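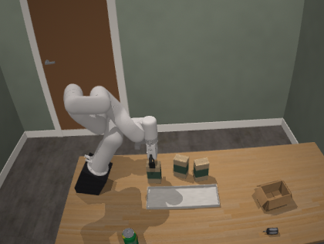 February, after tea. Four evenings in on the Gormont quilt and I have finally settled the sashing, which I've been dithering over since Mpho Mofokeng lent me her Chege pattern book (thank you again, Mpho, it's coming back to you soon!). I auditioned every green in my scrap basket against the cream and kept drifting towards something brighter, but the tan over a band of dark green, same as on those three blocks on the long wooden table, is just the pairing I was after, so that's the border decided too.

Cut 18 strips from the Ploseck cotton and got nearly five rows pieced before my shoulders gave up. Seams pressed open this time - Benedikt Holzer swears by it, and the corners do lie flatter than on my last one. I did sew one strip in upside down and had to unpick the whole length, grumbling all the while.

Still to do: wind more bobbins, trim the setting triangles, and ask at Brerkura whether they have any of the soft wadding left in the wide width.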